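4.3 Setting up the compressor unit on a desk or counter

The Trekora 118 can stand on any level surface that carries 76 lb. Do not place it on a glass top or on a shelf held by brackets alone.

1. Clear the surface and wipe it with a dry cloth.
2. Lower the unit onto its four feet. Lift by the base, never by the hose collar.
3. Leave 80 mm between the rear grille and the wall. Smooth tops and rounded corners are acceptable if all four feet sit on the flat part.
4. Check the bubble level under the front cover. Turn the left front foot to adjust.

CAUTION: Do not use felt pads under the feet. The unit can creep on a glossy surface when the pump starts.

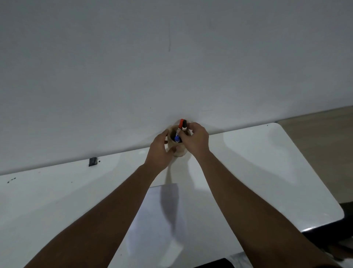
Text: Farzana Bandara. Technical review: Blažena Šimek. Revised 27th July.

5. Push the supply hose into the collar until the second click. Pull back lightly to test the seat.
6. Route the power cord to the left, away from the exhaust port.
7. Plug the cord into a grounded outlet. The status light shows amber during self-test and green when the test is complete.
8. Hold MODE for three seconds to store the default pressure.

NOTE: If the light stays amber, unplug the unit, wait one minute and repeat step 7. If code E4 appears, reseat the hose (step 5).

NOTE: Units shipped before April use the older collar. Order adapter 3907 from Motholm Parts and fit it before step 5.

For wall mounting, see section 4.4. For drain hose lengths, see the table in section 6.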